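Clurkgate Forums > Home and Repair > Tapes, glues and fixings

Thread: Duct tape patch on a white table top, is it any use?

gluepot_14
October 12, 2022

Someone on the Benik board swears by covering a bad spot on a table with strips of duct tape, edges overlapped, and leaving it for good. I'm not convinced. I tried it on our utility room table in September and the corners were lifting within a fortnight. Has anyone had one last?

tern_and_tide

Mine's lasted, but I used Joken tape and wiped the top with meths first. What did you clean it with?

gluepot_14

Washing-up liquid and a rinse. I don't buy that meths makes that much difference.

halfinch

It does if there's any polish on there. My doubt is about the look of the thing. Dark grey on a white top, with the strips laid across:

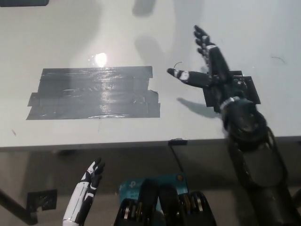

Reply 4
tern_and_tide

Fair enough, it's no beauty. I'd have squared the ends off with a knife and a steel rule. Those short tabs down the left are what your sleeve will catch on, and so is the step at the bottom right corner.

Reply 5
oldbradawl

Don't take a knife to it on the table! You'll score the top and then you've two things to hide. Cut the strips on a board first.

Reply 6
gluepot_14

It's wrinkled as well. Every wrinkle is a place for crumbs and water to get under. Gachanja sell a plain white vinyl sheet and I'd sooner pay for one piece than fiddle with strips.

Reply 7
halfinch

I had that vinyl. Bubbles everywhere and it went yellow by the window. Strips are easier to get down flat if you go slowly and rub each one with a spoon.

Reply 8
oldbradawl

Neither, for me. Fill it, sand it, paint it. Tape leaves gum behind and you'll be at it with white spirit for an afternoon.

Reply 9
gluepot_14

Might try one more patch with the meths, on the underside where it can't annoy anyone. Not holding my breath.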